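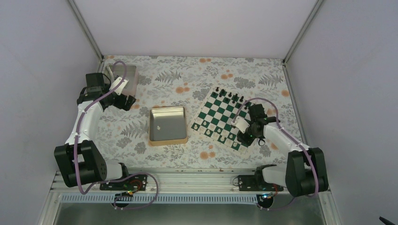 # About Us

Kołodziej is a games and tableware lending house, and if you have landed on this page you have very likely been told about us by somebody who borrowed a chess set and brought it back late. You are welcome all the same! We lend out the things that make an afternoon round a table pleasant: board games, cloths, trays, boxes to keep the small pieces in, and a good many odds and ends that don't fit under any proper name. We also run open table afternoons, mend what gets broken, and teach beginners of any age to play.

## How we began

Bogdan Baran opened the first shelf (it really was one shelf) in the back of his mother's fabric shop, and the name over the door is still hers. People came in for curtain lining and left with a draughts board under one arm. When the shop next door came up for rent, Bogdan and Liette Bélanger took it on together, knocked through, and spent a whole December painting. Liette had been selling secondhand china at markets for years and had more tablecloths than any sensible person should own, so the lending of cloths started more or less by itself.

Today there are 600 items in the catalogue, and 70 of them are chess sets. We never planned on so many. Chess sets are simply what people give us when they move house.

## What we lend, and how we like to lay it out

We are fond of a properly dressed table, and you'll find that most of our sets go out with a cloth. A favourite of ours is the pale grey one with fern fronds and little leafy sprigs, dotted all over with round orange blossoms. It looks cheerful under almost anything, and we think it looks especially nice under the roll-up chessboard with the dark green and white squares and the cream border. Plenty of borrowers lay the board at an angle, corner towards you, until play begins, and we've rather taken to doing it ourselves.

Roll-up boards are the ones we suggest for families and for anyone carrying a set on the bus. Please roll them with the squares facing outwards, as they lie flatter next time. If yours has a stubborn curl, leave it under a few heavy books overnight, and don't be tempted by the iron. (Liette was, once.)

The square metal tray with the gold-toned rim belongs with our table things, though chess players have adopted it for captured pieces. We have no objection at all. It is brushed silver inside, its corners are rounded, and it wipes clean with a soft cloth and a drop of washing-up liquid. Scouring pads are the one thing we ask you to keep well away from it.

Then there are the boxes. We use small see-through plastic ones with lids wherever we can, so that counters, dice and spare pawns can be found without tipping everything out on the floor. If a lid cracks, do tell us, and we'll swap the box the next time you're in.

## Who you'll meet

**Bogdan Baran** looks after the catalogue and the chess sets. He will gladly talk openings with you for as long as you can stand it.

**Liette Bélanger** is in charge of cloths, trays and china, and does all our washing and pressing.

**Kjell Strand** mends things. He has a bench by the window, and takes in broken hinges, split boards and knights without heads.

**Perla Arriaga** runs the beginners' tables and writes the rule cards that go out with each game, in plain words and large print.

## Open tables

We hold 4 open tables each month, and you needn't book for any of them. Come alone or with company, pick something off the shelves and sit down. Tea is free, cake depends on who has been baking. Beginners often like to start with pawns only, adding the taller pieces as they go, and Perla is always happy to play the first game with you.

## Borrowing from us

Membership is open to everybody. You can take 2 items home at a time, and a cloth borrowed with a game counts as part of that game. Please count your pieces before you bring a set back, shake the crumbs out of the cloth, and leave the washing to us. Missing pieces go in our spares drawer list, so let us know at the desk and we'll look for a match while you choose your next game.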